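Netside opens repair and learning center for household textiles in Belmonte

12 shares | 3 comments

BELMONTE, February – Netside, the company behind the Pritton line of curtains and bed linen, today announces the opening of its first repair and learning center in the old Nonport building in Belmonte. From this month, residents of the town and its surroundings can bring curtains, tablecloths, bedding and cushion covers to the center and have them mended at a fixed price, or learn to do the work themselves in one of the evening courses.

The center takes up the entire ground floor of the building, which served for many years as a warehouse for the Nonport shipping office and later stood without a tenant. Netside has signed a long lease and has renewed the floors, the lighting and the heating. The brick walls and the high windows toward the river were kept as they were.

"We sell textiles for the home, and for a long time our contact with the customer ended at the cash desk," said Aileen Maglaya, managing director of Netside. "People wrote to us that a curtain they liked had a torn hem, and they asked where they could bring it. We had no good answer for them. Now we have an address, and I am very happy that it is in Belmonte, where our company has begun."

The repair service accepts textiles of every make, also those which were not bought from Netside. Customers receive a price at the counter before the work starts. Small repairs, such as a loose hem or a missing curtain ring, are normally ready within two working days. Larger work, for example the relining of heavy curtains, takes longer and is agreed with the customer individually. Items must be washed before they are handed in. The center does not accept carpets, leather or clothing.

During a trial period last fall, when the service was offered from a small room behind the Pritton shop, around 950 pieces were brought in for repair. Most of them were curtains. The trial also showed that many customers wanted to stay and watch the work, and it was this interest that gave the company the idea for the courses.

The evening courses begin at 6 p.m. and are open to adults with or without experience. The first program includes hand sewing for beginners, measuring and hemming of curtains, and the replacing of zippers in cushion covers. Sewing machines, thread and practice fabric are provided by the center, but participants are welcome to bring their own machine if they wish to know it better. Two places in each course are kept free of charge for students of the vocational school in Belmonte. 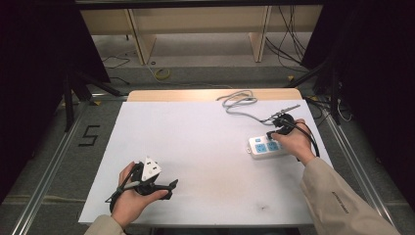 The courses are led by Nelu Onu, who has worked as an upholsterer and curtain maker for most of his life and joined Netside after closing his own workshop. He has also prepared the written course material, which participants may take home.

"In my experience people are afraid of the first cut," said Nelu Onu. "They think the fabric will be spoiled and they will be ashamed. So in the first evening we cut only old bedsheets, and everybody can make mistakes as much as they like. After this the hands become more calm. I also learned in this way, from my aunt, and her bedsheets were not even old."

In addition to the courses, the center has a lending shelf with pattern books, curtain weights, measuring tapes and other small tools. Borrowing is free for residents of Belmonte on presentation of a library card. Leftover fabric from the Pritton production is sold by weight near the entrance – the selection changes often and pieces cannot be reserved by telephone.

Netside plans to keep the repair prices unchanged until the end of the year and will then decide whether a second center should follow. The company is also in conversation with the town about a collection point for textiles that can no longer be repaired.

Registration for the courses is possible at the counter of the center or in the Pritton shop. The course fee is paid at registration and is returned in full if a course does not take place.

About Netside
Netside designs and sells home textiles under the Pritton name. The company is based in Belmonte and is privately owned.

Share this release: 12
Comments (3)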